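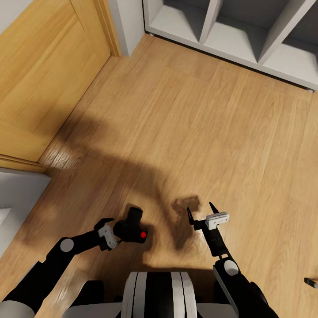
Surely a gripper that reports "closed" should be believed, was how Bjarnason put it when we first passed the failure logs around, and if we couldn't trust the finger encoders then we had bigger problems than one bad release. I had the same reaction, to be fair. We'd spent most of January cleaning up those encoders (in simulation, so really cleaning up the code that pretends to be them) and I wasn't in the mood to hear they were lying to us. They weren't. The trouble was in what our controller took "closed" to mean, and this section goes through how we found that out and what it did to our numbers.

4.3 The early handover fault

Some background first, because the fault makes no sense without it. Telley, our two-arm controller, runs each arm as its own little state machine and lets them talk through a shared flag. When one arm has an object it raises the flag, and the other arm is then free to plan its own approach, move the object's surroundings, or take over the grasp. Brallwood, the simulated home we test in, has wood floors, furniture against the walls and a pile of things for the robot to pick up or push around. Lots of the work happens right down at floor level, and floor level is where we got bitten.

The fault went like this. The first gripper would close on something near the floor, the encoders would stop changing, and Telley would raise the flag. Fine so far! But the encoders also stop changing when a fingertip is jammed against the floor, or when the pads have pinched one corner of an object and the rest of it is hanging off at a bad angle. In all three cases the flag went up. The second arm came in with full confidence, the object slipped or spun, and the arms ended up reaching into the same space with two different ideas of where the thing was. Sometimes they just stopped. Sometimes they hit each other, and on a real machine that would've meant broken fingers and a person who shouldn't be standing anywhere near it.

Out of 1613 logged episodes, 36 ended this way. That doesn't sound like much, and I'll admit I wanted to file it under noise and move on to the section I was looking forward to writing. What changed my mind was looking at where those 36 came from. Nearly all of them were floor pickups, and more than 18 involved an arm-to-arm contact that our safety check never caught, for the dumb reason that the check was switched off while the flag was up. We'd done that ourselves months earlier to stop it complaining during handovers (two grippers on one object will always look like a collision if you squint). So the one moment when the arms were most likely to hit each other was the moment we'd told the software to look away. I still wince typing that. 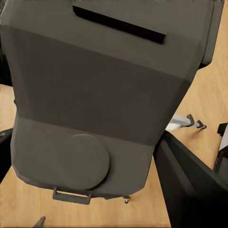 Large objects made everything worse. When something big is sitting right under the wrist camera, the view fills up with one surface and the pose estimate gets very sure of itself on very little evidence. Telley would take that pose as fresh and use it to plan the second arm's path, even if the object had shifted after the estimate was made. We replayed the bad episodes with the true simulator pose swapped in, and most of the contacts went away, but the early flag was still there in every single one. So a stale pose turns a wrong flag into a crash, and fixing the pose alone just hides the flag problem.

We made two changes. First, the flag now needs a short test lift before it goes up: the gripper raises the object slightly and checks that the load on the wrist changes the way it should. A finger stuck against the floor fails this right away. Second, the collision check stays on the whole time, with a small allowed zone around the grasp so that a normal handover doesn't trip it. Rerunning the same 36 starting states gave us 2 failures. Both were corner pinches where the object held on through the test lift and let go afterward, and I don't have a good fix for those yet. A longer lift catches them but slows down every pickup, and we didn't like that trade.

There's one more caution for anyone reusing our setup. The test lift depends on contact forces, and simulated contact with a floor is a bit of a mess in any engine I've used. We tried the same controller in Drinstead, our older test world, and had to retune the load threshold before it would accept even good grasps. I'd expect the same on hardware, so please don't copy our value over and walk away from it.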